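Visit report: Lallau open day, sorting and labelling floor

11 April 2024

I went along to the Lallau open day expecting to be sold something, and I was. The pitch began in the foyer with coffee and a slide that said 757 parcels an hour. I asked whether that was an average or a best hour. It was a best hour, on one line, with the parcels picked out beforehand.

The line itself is called Kenia. It takes mixed small goods off a belt, reads the label and drops them in bins. When it runs, it runs well, and I'd be a sourpuss to say otherwise. It stopped twice while our group stood there, both times over soft plastic packaging that folded on the belt. A worker in a hi-vis vest leaned in, flattened the packet and pressed the green button. Before Kenia there were four people on that belt. Now there are two, and as far as I could tell their job is the leaning in.

Our guide called this "supervision". I asked one of the two how she found it. She said the lifting was gone and her shoulder had thanked her for it, but the shift felt longer. She used to chat across the belt and now she watches a light. The pay grade is the same as before. The other two were moved to returns, which I'm told was voluntary, though the guide had no idea how many had put their hands up.

After lunch (good sandwiches, no complaints) we were walked through to the Pladon side of the building, where the desk work is done. I found this more interesting than the belt. Whatever the brochure says about hands-free operation, a good deal of it still comes down to a person at a desk with small packets, a laptop and a steady hand. The software from Gounder is meant to take over the record keeping by May. Staff have heard that date before with a different month in it.

Question time was short. Someone asked about retraining and got a answer about "pathways". I asked who fixes Kenia on night shift and was told there is a phone number.

Worth the trip if you are thinking of buying, but talk to the people on the floor and leave the slides for the bus home. 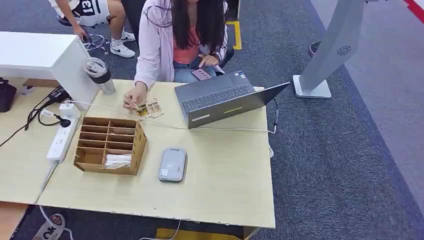

Desk work on the Pladon side, small packets handled with a thin tool.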